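Student Work > Leadership and Ethics > Project Reports

Trust and Open Decisions in Student Teams
2026-07-05

We followed 14 student teams at Gravden through June. Half posted the reasons for each decision on a shared page, and half did not. Members filled in the Aryee trust survey at the start and end.

Teams that posted reasons argued more in the first week — mostly over workload — but fewer members asked to switch. One team stopped posting and was left out of the results.

3 comments | 46 shares
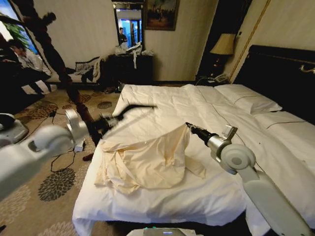

Figure 1. Cream garment on a white duvet, with two robot arms.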